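Lab notes: teaching the arm to wait

From the Brollen manipulation group newsletter, Feb 7, 2026

Since the last issue we have spent most of our hours on one small question: can a policy learn when it should not move yet? Patricio Yáñez brought the idea to the group meeting in May, and it has now grown into a proper method with a first result, so I would like to report on it.

The task is simple to say. The arm must pick up a bottle that lies on its side and put it on a tray. Our old policy, Avton, was trained only by imitation of the demonstrations. It reached quickly and with a lot of confidence, and it missed the clear bottles much more often than the coloured ones. When we looked at the failed runs, we saw the same behaviour again and again. The camera gave a poor estimate of where the plastic ended and the cloth began, the arm started to close on this estimate, and the bottle rolled away.

Patricio's method adds a second small network beside the policy. We call it Borard. It looks at the same camera image and gives one number, which tells how much the next five planned motions agree with each other. If the agreement is low, the arm holds its position for a moment, moves its wrist camera a little to the side and plans again. The demonstrations stay as they were, and this was important for us, as collecting them again would cost weeks. 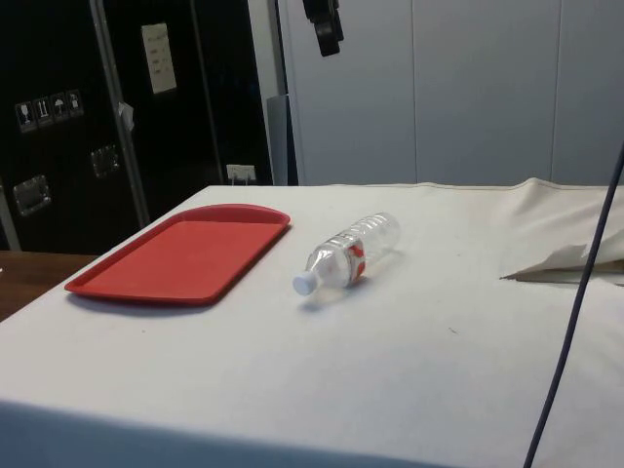

Why is a clear bottle harder to grasp than a coloured one?

The depth sensor sends out light and measures what comes back. Clear plastic lets much of this light pass through, so the sensor often reports the surface behind the bottle instead of the bottle. A label helps, because it is solid and gives good points, but it covers only the middle part. The cap helps too. Between them the policy has to guess the shape.

Now the result. We ran 80 trials with each policy, with the same bottles and the same starting positions. Avton alone failed in 19 of them. With Borard added, the failures went down to 15. I know this is a modest difference, and with this number of trials I would not defend it very strongly in front of a reviewer. What I find more interesting is the kind of failure. With Avton the bottle was usually pushed or rolled. With Borard most of the failures were time-outs — the arm waited, looked again, waited, and the clock ran out before it had closed on anything. For a person working beside the robot, the second kind is much easier to live with.

The cost is time. A successful trial is now 2 seconds longer at the median. Patricio thinks part of this can be recovered if the wrist moves during the waiting and not after it. He is rewriting the controller for this, and the branch is open for anybody who wants to read it.

Acuña, our shared training server, will be used for the next Borard runs, so please write in the booking sheet before you start a long job. If you have spare recordings with glass or clear plastic from your own projects, we would be glad to have them, also the bad ones. Please keep the calibration file together with each recording — last time we had to throw away a full folder without it.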